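Desk tips, bamboo ones mostly. Typed up quick before the school run, 26 Jun 2025.

**Wiping down.** Damp cloth, wrung out hard. Go with the grain, never across. Dry it straight after with an old tea towel. No soaking, no bleach, no scrubby side of the sponge — it dulls the finish and you'll see it every time the sun comes in.

**Rings from mugs.** Bit of bicarb on a damp finger, rub lightly, wipe off. Old ones might need two goes. Really old ones, put a plant on it.

**Oil.** Twice a year, June and September for me. Thin coat, leave it 20 mins, wipe off all the extra. Too much goes sticky and picks up fluff. I use the Brerby one, small tin does over 3 desks.

**Small bits.** Toy bricks, rubbers, pen lids, screws. One open box on the desk, no lid. Lids are where it goes wrong, things get put on top of the lid and then your stuck. Plastic with straight sides is best, rinses out in the sink. Bright colour so the kids can find it. 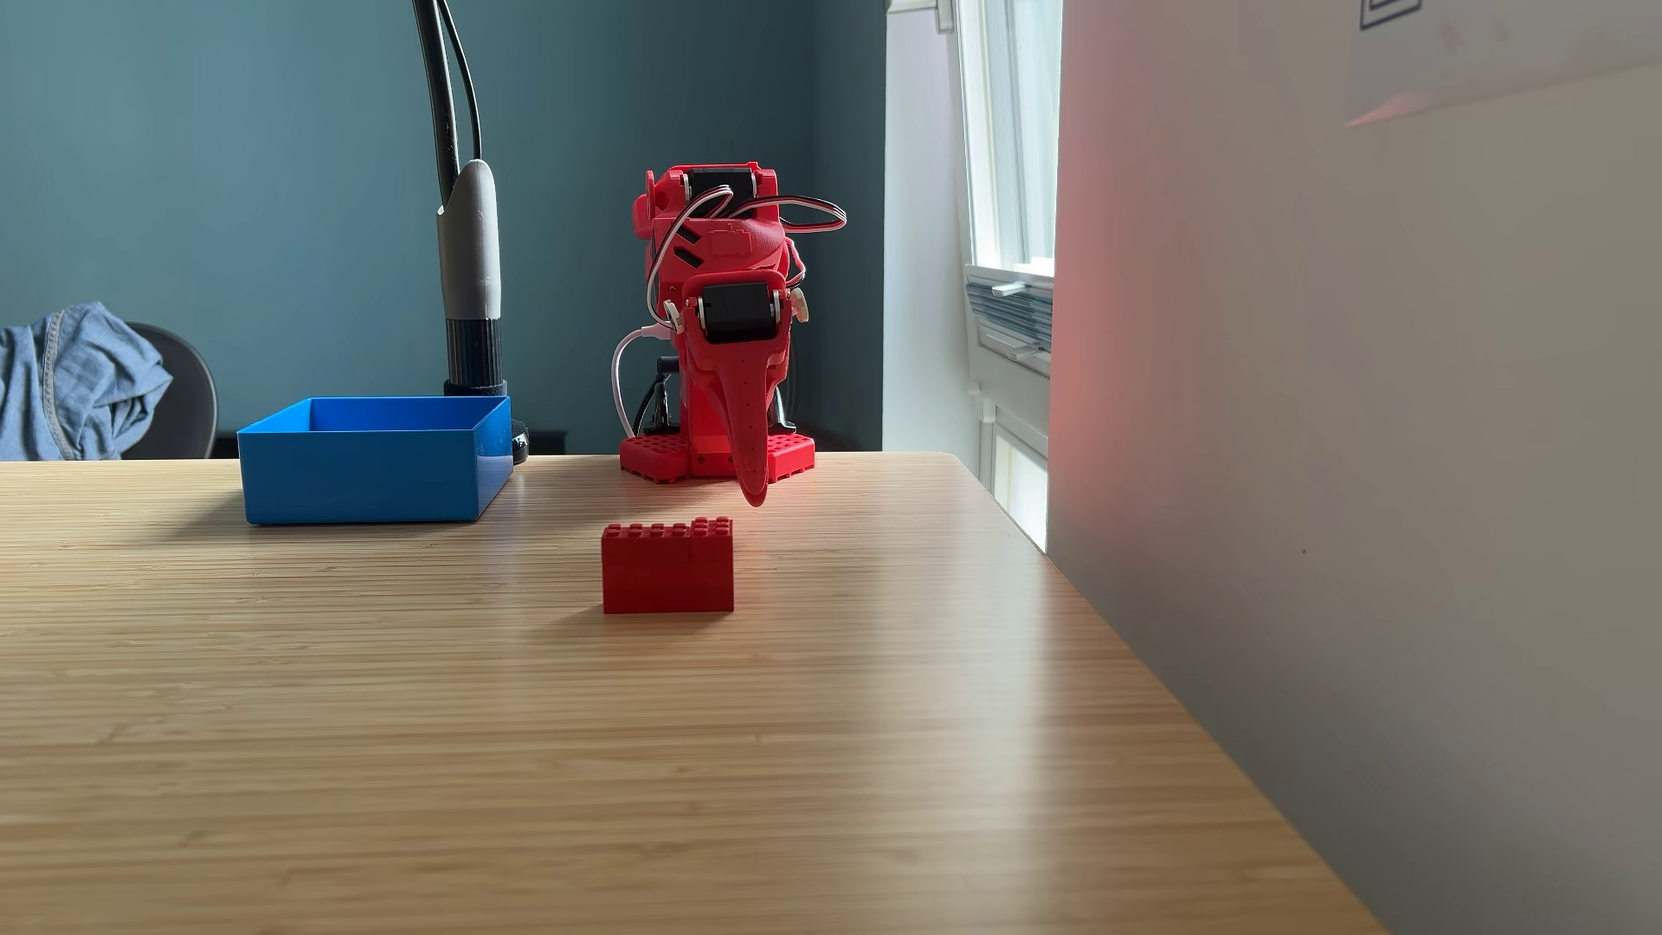

Empty the box Fridays. Tip the lot out, bricks back upstairs, screws to the shed, the rest in the bin. Takes five minutes if you don't start building something.

**Cables.** Keep them off the front half. Run the lamp one up the pole with a couple of velcro ties and down the back. Not cable ties, you only end up cutting them off again with the kitchen scissors.

**Lamp.** If it's the clamp sort, stick a scrap of felt under the foot. Bamboo dents easier than you'd think. Tighten, then check it agian a week later.

**Window side.** Sun fades bamboo. Move things about now and then or you get a dark patch the exact shape of whatever sat there all summer. Blind down in the afternoon helps.

**Chair.** Hook on the back of the door for shirts and jumpers. Otherwise it's the chair, always the chair. Wash what's on it on Sunday, whatever it is.

Drawers another time, mine are a state.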